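The Long Lunch Comes Back to Porero

At 11:40 on a weekday morning the line outside the old grange hall in Porero already reaches the bus stop. Most of the people in it are over sixty. A few have brought their own cushions for the folding chairs. Lunch is served at noon and costs four dollars, the same as it did when the program reopened in September.

Community lunches were once common in towns this size. Porero had three, run by two churches and the furniture plant. The plant closed, then one of the churches sold its building, and the last of the lunches ended when its cook retired. For nine years there was nothing.

Fatima Molefe grew up on Jimetti Street and came back to look after her father. He ate most of his meals standing at the kitchen counter. "He wasn't short of food," she says. "He had a full freezer. He'd just stopped sitting down."

She began with soup on Thursdays for whoever came. Fourteen people came the first time. The hall now serves lunch four days a week, and on the busiest day this winter it put out 168 meals.

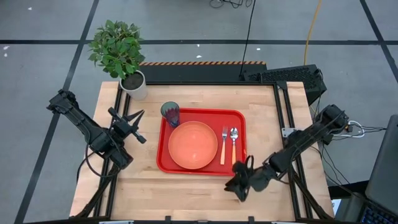
The menu is decided by price. Kurniawati Ngui does the ordering and keeps a notebook of what everything cost the week before. Chicken thighs, cabbage, rice, dried beans and eggs turn up most often. Fish is served when the wholesaler in Nemeck has too much of it. Dessert is usually canned fruit, and there have been complaints.

"Mortimer wants pie," Ngui says. "I've told him what pie costs."

Mortimer Hutchins is 84 and used to drive a feed truck. He has eaten at the hall nearly every day it has been open, always at the table by the radiator. He lives six blocks away and walks in good weather. When it's icy a van picks him up, along with anybody else on the north side who has called by nine.

He talks mostly about roads. The county changed the turn lane at the highway last year and he has not forgiven it. The woman across from him, a retired school bus driver, disagrees with him on nearly every point, and they have been having the same argument for months.
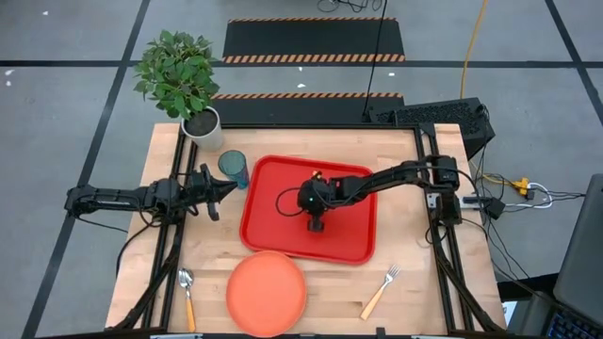 Money is the weak spot. The four-dollar charge covers the ingredients and little else. Heat and insurance are paid from a county grant that runs out next year, and the hall's furnace is older than most of the kitchen staff. A spaghetti supper in the fall brought in $608 after expenses. The repair bill for the dishwasher was $271.

Dewanti Hartono, a nurse at the Sinaga clinic across the road, would like to see the grant renewed. She spends one lunch hour a week in the hall checking blood pressure at a card table near the coats. Some of the people she sees there haven't been to the clinic in years. Last month she sent one man for tests the same afternoon.

She is careful about what she claims for it. "I can't tell you lunch makes people healthier," Hartono says. "I can tell you I know who's missing on Wednesday, and I call them."

Molefe's father died in January. She had planned to move back to the city and has put it off until at least the summer. By 1:15 the chairs are being stacked, except for the ones by the radiator, where Hutchins is still talking about the turn lane.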